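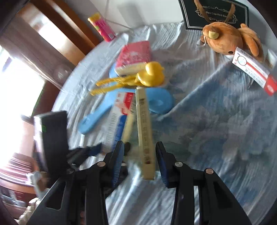 Heino Paju thinks I am wasting my time with hand-held grippers. If the arm is what has to do the job in the end, he wrote to me, then test on the arm, and stop fooling yourself with a human wrist that can rescue any bad finger. He has a point, and I have spent much of September so far arguing with it in my head. I still come down on the other side, and with more cheer than I expected.

The case for the arm is easy to make. An arm can't feel that a grasp is going wrong and tilt a few degrees to save it. I can, and I do, without noticing. When I tried the Drilter fingers by hand last month I thought they were wonderful. Bolted to the Stimine arm they dropped a toothbrush box again and again, always in the same lazy way, one corner first. My wrist had been doing a good part of the work and the fingers had been taking the credit.

So yes, a hand-held tool flatters the fingers. But look at what it lets you try! The arm lives on a steel bench, and everything on that bench has been chosen by people who know what the arm can do. With a pair of fingers in my hands I can work on a bed. A bed is a marvellous test surface and I wish more people used one. The sheet wrinkles, folds rise up where you don't want them, and nothing lies flat. A carton rests at a slant, a rubber duck sits on top of something else, and a long thin stick is suddenly the hardest thing in the house because you have to come at it from above with the fingers only slightly open. Push too low and you take a pinch of cotton with you.

I learned more about finger pads from one afternoon of this than from a whole run of bench tests. Ribbed pads are a good example. On the bench I had them down as fussy, a detail you add when the plain ones are already good enough. Over bedding I changed my mind. The ribs give a thin object somewhere to settle, and if you line it up across them it stays put when you lift. Line it up along them and it can roll, so now I think about which way the ribs run before I think about how soft the pad is. Areti Karamanlidis had been telling me this for ages. I owe her a coffee.

Then there is the camera. On the Heraren mount it rides with the tool and looks out past the fingers through a very wide lens, so you get the whole bed and half the room as well, all bent round into a circle. Lambros Nikolaidis hates this. He would like a narrower lens and more pixels on the fingertips, and for small parts on a tray I would agree with him tomorrow. In a bedroom I want the wide one. I want the tool to know where the far side of the mattress is, and that there is a plush toy back there with ears that might get in the way, and that the window on the left is going to wash everything out when the sun comes round. You can crop a wide picture afterwards. You can't widen a narrow one.

I do have complaints. The Heraren grip is tiring. My thumb aches after 227 grasps, and I know the number only because that was the evening I gave up and wrote it in the notebook. Small soft objects get the worst of it, and a cloth tag is a misery with any fingers I own. Matte black plastic shows every scratch, though I have grown rather fond of the scratches. And the linkages want a look now and then, as the screws can work slack and the two fingers stop meeting squarely, which you'll see in your results well before you see it by eye.

Heino's worry about the wrist still stands, and my answer to it is a bit dull: slow down. If I hold my wrist stiff, go in on one line and let the grasp fail when it wants to fail, the hand results and the arm results come much closer together. The Drilter fingers dropped their box for me too, once I stopped helping. It takes some discipline – the urge to save a falling duck is strong – but it can be learned in a morning.

What I'd like next is for Heino to come over and try it on the bed with me, and then for the pair of us to put the same fingers on the Stimine and argue over the results. He can choose the objects. I only ask that we leave the sheet unmade.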